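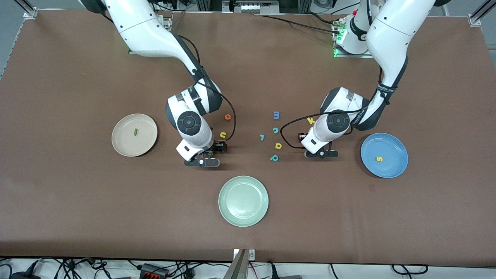 Table with brown cloth, plates and foam letters.

4. Setting up a hedgehog feeding station and counter

This section covers the siting and first use of the Brandance feeding station with the Citik counter. Read section 3 (Batteries and memory card) first.

4.1 Choosing a site

Hedgehogs follow walls, hedges and fence lines, and seldom cross open ground if there is cover nearby. Place the station along such a line, on level soil or short grass. Keep it at least 2 metres from any pond or steep bank.

Caution: Do not place the station within 35 metres of a known badger sett. Badgers prey on hedgehogs and will also force the lid.

4.2 Assembly

1. Lay the base tray on the ground with the drain holes facing down.
2. Slide the side panels into the grooves until both clips close.
3. Fit the entrance tunnel. The inner baffle must be on the left as seen from outside. A reversed baffle lets cats reach the food.
4. Clip the Citik counter to the roof of the tunnel, lens facing the floor.
5. Close the lid and turn both catches a quarter turn.

Note: Stations supplied with the older Garba tunnel have no clip. Use the strap in the spares bag.

4.3 Food and water

1. Put 300 grams of dry kitten biscuits or hedgehog food in the dish at dusk.
2. Fill the second dish with clean water. Do not use milk, which upsets the gut.
3. Remove leftover food each morning and rinse both dishes.

Caution: Do not offer mealworms, peanuts or sunflower hearts. They are low in calcium and high in phosphorus.

4.4 First nights

Leave the counter switched off for the first 3 nights so that animals can get used to the tunnel. On the following evening, hold the button until the lamp turns green, then close the lid.

The counter records each pass through the tunnel. One hedgehog may enter many times in a night, so the total is a measure of activity and must not be entered as a number of animals. Rats and mice are filtered by body length, but a young hedgehog may be missed in June and July.

4.5 Sending records

Copy the file from the card and load it on the Ullmont records page. Enter the grid reference and the date of first use. Files with a gap in the clock are rejected; see section 7, Faults.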